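Sodbridge open day leaves the hard questions on the screen

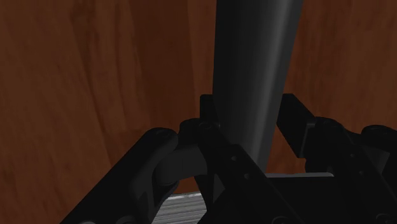

Visitors to the Sodbridge automation centre got their first look on Saturday at the handling system that has been promised to local manufacturers for two years. Most of what they saw was a simulation.

The centre, run by Pernov with money from the regional skills program, opened its doors for six hours and counted 92 people through. They were given coffee, a lanyard and a seat in front of a large monitor, where a simulated gripper worked at a cylinder over a woodgrain surface. Staff said the software had been through 962 practice grasps in the week before the event. They did not have a figure for how many of those succeeded.

Mechthild Steiner, who leads the project, told the morning session that training in simulation was cheaper and safer than tying up a working cell, and that the program learned things overnight that would take a technician months to set by hand.

"The hardware comes when the behaviour is ready," she said. "We don't want to rush it onto a factory floor."

That may be fair enough, but the brochure handed out at the door described the system as "shop-ready" — a phrase Steiner said she had not written and would have another look at.

Several of those attending run small shops in the district and wanted to know what it would cost. They were told pricing would follow a pilot. The pilot was to have begun in October and has no new start date.

Dilani Sultana drove in from Siliņa, where her company turns and packs metal fittings. Her parts arrive oily, she said, and rarely lying the way anybody would like.

"It's a nice picture of a clean cylinder," she said. "I'd like to see it with one of mine. I brought a few in the truck, as it happens, but there wasn't anything to try them in."

Asked about oil and swarf, Steiner said the simulation could vary friction and that surface contamination was "on the list."

Eugeniusz Czerwiński, a retired fitter who taught apprentices in Sodbridge, was more generous. He thought the modelling was careful work and said he would have been glad of it for teaching. Whether it justified the public money was another matter, he said, and he would wait until something had been picked up and put down in front of him.

The centre has seven staff and funding to the end of the next financial year. Pernov said a second open day would be held once the physical cell is installed, and that people who left their names on Saturday would be emailed a date.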